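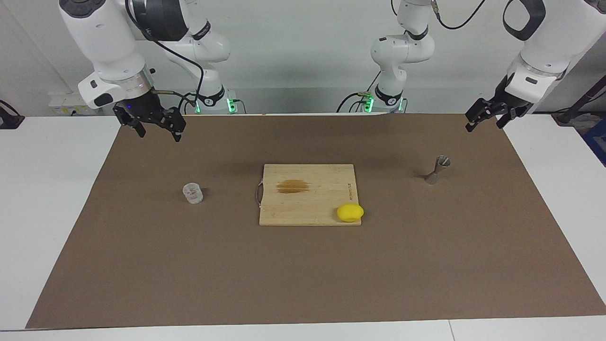 Bar Basics, Unit 3: citrus and measuring
Handout, Gál evening course. Bring it with you next time, I won't print more.

What we cover
- setting out a station
- the jigger
- juicing and peel
- the short sour (recipe at the end)

1. Setting out

Mat down first, flat, no ripples. Board in the middle of the mat, square to you. If it slides, damp cloth folded under it. Fruit on the board or next to it, glass and jigger within easy reach, nothing behind your elbow. Knife goes at the top of the board, blade facing away, only when you are about to cut. Otherwise it lives in the rack.

Bamboo boards: wipe straight after citrus, don't soak. Stains are fine, splits are not. Dry them standing up. A board with a split gets handed in at the front desk, don't put it back on the shelf. Oil once a month at home, any plain food-safe oil.

2. The jigger

Two ends on most of them, big and small. Check which size you have BEFORE you start, the Borov ones and the Clondus ones in the drawer don't match. Look inside the rim for the mark.

Hold it level over the glass, between thumb and first two fingers. Fill to the rim, tip in one go. Not over the bottle. Half measures: most people underpour here, because the sides slope. Halfway up the cup is well under half the volume. Use the inner line if there is one, if not use the small end.

Rinse between sugar syrup and anything else. Syrup clings and the next measure will be short.

Practice: 12 pours with water into a clear glass, tipping each one onto the scales. Write the weights down in a column. Water is easy, 1 ml weighs 1 g. Want to be within 3 ml every time before you touch real stock. Slow is ok.

3. Lemons

Pick heavy ones with smooth thin skin. Knobbly usually means thick pith and not much juice. Room temperature gives more than fridge cold. Roll under your palm on the board, firm pressure, then cut across the middle (not tip to tip).

Peel before you juice! Everyone forgets. Wide strip with the peeler, pull towards the side of the lemon, stop before you get to white. Too much pith = bitter. Trim the edges if you want it neat.

Juice yields vary alot. One medium lemon gave us 43 ml last session, the next one from the same bag a good deal less. So measure the juice, never "one lemon". Strain out pips. Use it the same day, it goes flat and dull tasting overnight even in the fridge.

For the big jug at the end of term we need 900 ml of juice. Sort out who is squeezing beforehand please.

4. Short sour, no alcohol

Strong cold tea, 50 ml
Lemon juice, 25 ml
Sugar syrup (equal parts sugar and water), 20 ml
Ice

Cheapest first, so syrup, then lemon, then tea. If you slip you've only wasted the syrup. Shake hard with ice till the tin frosts, strain into a small glass. Twist the peel over the top, skin side down, drop it in or leave it off.

Taste it. Too sharp, add syrup 5 ml at a time. Too sweet, same with lemon. Note what you changed, you'll need teh numbers for Unit 4.

5. Clearing down

Empty ice, wash jigger and glass, wipe board both sides, shake the mat over the sink and roll it. Peel goes in the food bin. Wustemano room has to be clear by 9.30 pm.

For next time: read the page on syrups, and bring your pour weights.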